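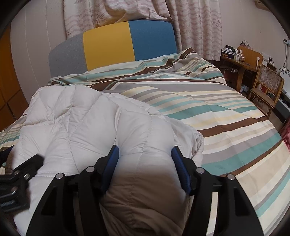
バンドが漫画になったところで新しい聴き手は増えない、増えるのは棚の場所を取る物だけだ、とKai Frerichsは中間発表の席で言った。私たちの班はこの意見に反論するつもりで調査を始めたが、結果を見るかぎり、半分は認めるしかない。

課題研究報告:音楽ユニットの漫画化は聴取につながるか
班員 Mali Morgan、Liudmyla Hutsuliak

1 動機
架空の設定をまとったユニットJinenは、昨年から自主制作の漫画「Worku」を8話まで出している。宣伝文には「読めば曲が聴きたくなる」とある。こういう文句は便利で、誰も確かめない。そこで確かめることにした。

2 方法
学内の学生60人に第1話を読んでもらい、水曜日の昼休みに感想を書いてもらった。Jinenをすでに知っている人は除いた。読後に曲を聴くよう勧めることはせず、翌週、自分から聴いたかどうかだけを尋ねた。

3 結果
自分から1曲以上聴いたと答えたのは7人だった。そのうち2人は「漫画は途中でやめたが、題名が気になった」と書いている。これを漫画の効果に数えてよいのか、班の中でも意見が割れた。Morganは数えるべきだと言い、Hutsuliakは題名の効果だと言う。この報告では一応数えてあるが、筆者はあまり納得していない。
感想欄では絵への好意的な評が目立った。一方、音楽に触れたものは少なく、「演奏場面で何が鳴っているのか分からない」という指摘もあった。第1話の演奏場面は見開きで、歌詞も擬音も入っていない。静かで格好いいのは確かだが、曲の宣伝としてはどうだろうか。

4 考察
漫画として面白いことと、音楽に人を呼ぶことは別の話らしい。もっとも、この調査にも穴は多い。聴いたかどうかは自己申告であり、読まない学生との比較もしていない。第2話以降を読めば違ったという反論もありうるが、続きを読みたいと書いた人の多くは、主人公の妹の行方を気にしていた。ベースの音を気にした人はいなかった。
指導のReet Avotiņš先生からは、既存のファンがどう読んだかを調べないと片手落ちだと言われた。もっともな指摘である。ファンにとっての漫画は入口とは違う役目を持つのかもしれないが、手元の資料では何も言えない。

5 残った作業
6月の最終発表までに、漫画を読まない組を作って同じ質問をする。質問紙の3番は誘導的だったので書き直す。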